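7 January 2020

I write this at the kitchen table, with my shoes still wet by the door. Today I was at the open day of Storell, and I want to put down everything before I mix it up with what I will imagine tomorrow.

Jadwiga Pietrzak from our packing office had two places on the list and asked me on Friday if I would like the other one. I said yes before she finished the question. We took the bus number 44 to the last stop, and after that we walked along the road where there is no sidewalk. It rained the whole way. Jadwiga had an umbrella and I had only my hood, and by the gate my gloves were good for nothing.

At the entrance we got paper badges. They wrote my name with a mistake, but I did not correct it. The man before us in the line corrected his name twice and we all waited. Then there was coffee from a big silver pot and a speech by the director. He said that Storell started with four people in a garage in Hestska, and that now they have two buildings there. He spoke fast and I lost the middle part, which was about money. I wrote one number in my notebook, 3,330, and now I can not say what it was a number of. I think hours of testing. I must ask Jadwiga.

After the speech they divided us in groups. Our guide was a young engineer with a sore throat. She was kind and she repeated the difficult words without being asked. First she showed us the storage hall, where carts drive by themselves along a line on the floor. We have seen such carts already at Sturard two years ago, when I was there for the training in June, so this did not surprise me very much. But it is always pleasant to see that they stop when a person steps in the way. One lady stepped in the way three times.

The room I came for was upstairs. There they work with robot arms that stand at a table and take things in their fingers - ordinary things, such as you have at home on the shelf. The engineer explained that each arm has a camera near its hand, and that the picture from it goes to a screen so that visitors can follow. I stood by the screen more than by the table. When you look at the real arm you look at the whole big machine and you miss the fingers. On the screen you are so near as if it was your own hand.

They let us take one picture home from the screen. Jadwiga chose one where the other arm is more visible. I chose by the jar.

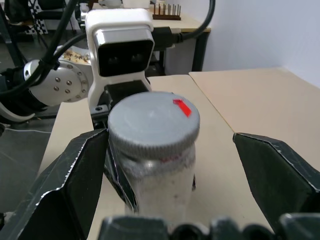
The jar with the gray lid, as seen from the camera at the robot's hand. The other arm is behind it.

I like how the other arm looks in it. With the two round lenses in the black front, it has a face, a little like an owl that was disturbed. Jadwiga said it is more like my uncle in his diving glasses, but she met my uncle only once.

What I did not know before is how hard a jar is. The engineer told us that a person feels at once if something begins to slip, and the hand closes more without any thinking. For the robot all this must be taught or measured. If it presses too little, the jar goes down, and if it presses too much, a soft jar will change its shape. And a round thing likes to turn between two flat fingers. I pack jars since eleven years, and I have never once thought about what my fingers are doing. On the bus home I held my thermos and tried to feel it, but when you pay attention it becomes strange, like when you say one word too many times.

There were questions. A gentleman from the Czerwiński bakery wanted to know if the arm could work with flour in the air. She answered that flour is difficult, for the joints and also for the cameras, and that she would not promise him anything. I respected this answer. Somebody else asked the price and she gave him a folder.

I also had a question and I prepared it in my head for maybe ten minutes, so that the grammar would be good. I asked how the machine knows which side of a round lid is the front. She said "Good question" and explained it, and I understood the first half. It depends on having something on the lid that is not the same from all sides. Then she used the word "orientation" many times. I have looked it up now, and it is the same word as in my language, only I heard it differently because of her throat.

They invited us to put our names on a paper if we want to come for a second visit, with more time at the tables. There were more than 105 people at the open day, the director said at the end, so I do not know if they will call. Jadwiga wrote both our names. I saw that she wrote mine correctly.

We missed the bus by one minute and waited in the shelter with the gentleman from the bakery. He gave us each a roll with poppy seeds from a paper bag. He was not sure if he will tell his brother to buy a robot or not. He thought perhaps first a new oven.

At work tomorrow I have the early shift and it is jars again, the small ones for honey. I want to show the picture to the girls on the line. I should also ask if the folder from Storell may hang in the break room, or if I must bring it first to the office. The shoes I put now closer to the radiator.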